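Clearing space on an old laptop

I've had my Miltis laptop for years and it slows to a crawl every January, so I've got a little routine now. First I empty the downloads folder – 1,000 files last time, mostly bills I'd saved twice! Then I uninstall anything I haven't opened for 3 months and restart.

Try to leave 40 GB free if you can. Mine's much happier that way, and updates stop moaning.

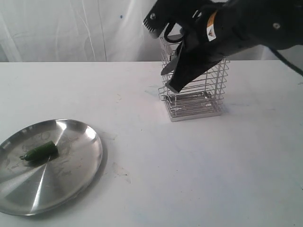
A reader in Droswood wrote in to say that emptying the recycle bin afterwards is the bit she always forgets, and that her drive still showed as full until she did it.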